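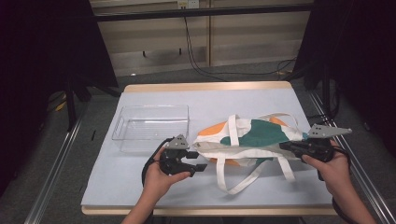 Clifford Charbonneau
Posts > Threads > August

Everyone in my feed is decluttering again. The latest is the Stilar method, which costs 349 for a six-week course and tells you to put your stuff in clear tubs. I have some questions.

Question one. Why clear? "So you can see what you own." I can see what I own now. It's all over the hall.

The sales page says members save 800 hours. Over what, a year? A lifetime? I wrote in on Thursday to ask and got a voucher for Zendley, their label printer app. It wants a subscription to print the word "cables".

To be fair, I did the free taster. You pick one shelf and sort it into 3 piles: keep, give, decide later. My decide later pile was the shelf.

Then there's tote bags. Stilar says keep two. I've never bought one in my life and I own more than that - they come free with everything, conferences, bookshops, a dentist once. Charity shop near me has a sign up asking people to stop bringing them.

A friend swears by Fuvik, same idea but with baskets, and her kitchen does look nice. Her kitchen looked nice before. She's a tidy person who has bought a course on being tidy.

Not saying storage is a con. A tub with a lid in the loft is fine, mice can't read a philosophy. I just don't see what week five is for.

Someone's asked if I'll do the full course and report back. No. If you've done it and kept it up past Christmas, tell me, I'd like to hear it.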